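**Robotics club gets its sorting bench going at Mindale**

If you have wandered past the old metalwork room at Mindale after the last bell this November, you'll have heard a fair bit of humming, some groaning and now and then a cheer. It's the robotics club, and they have taken on their biggest job yet: teaching a pair of robot arms to sort electronic parts into trays, ready for the junior electronics classes to use next year.

The idea came out of a very full cupboard. Over the years the school has been given all sorts of bits and pieces, and last term the club went through the lot and listed 1373 parts, most of them jumbled together in ice cream tubs. Hryhorii Nazarenko, who looks after the club along with his Year 9 science classes, thought it would be a shame to do all that sorting by hand when there was a perfectly good project sitting in it (and the students agreed, loudly!).

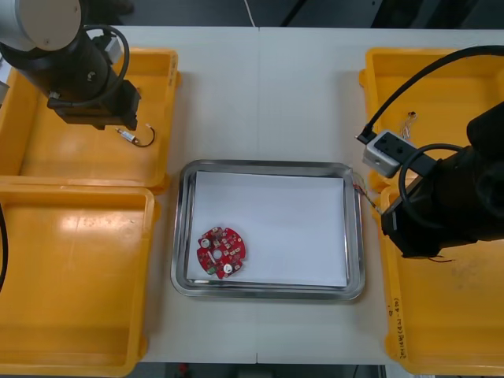 *Mindale Community News, Issue 26, page 5*

The set-up is simple enough to follow even if you've never been near a robot. There's a steel tray lined with white paper in the middle of the bench, with a round red circuit board on it, and the yellow plastic trays sit in pairs on either side, with an arm to reach in from the left and another from the right. The students write the moves themselves, try them out, argue a little, and try again.

"They started out wanting everything to go fast," Mr Nazarenko told us. "Now they'll spend a whole afternoon getting one little wire to behave, and they go home happy. I couldn't ask for more than that."

A $400 grant from Kravchuk, the hardware people over in Nanthorpe, has paid for the trays and a good supply of spare cables. The club will show the bench to families at the end-of-term open evening from 6 pm, and students from Plundine have been asked along too, as they're hoping to start a club of their own. Supper is provided, but please bring a plate if you can.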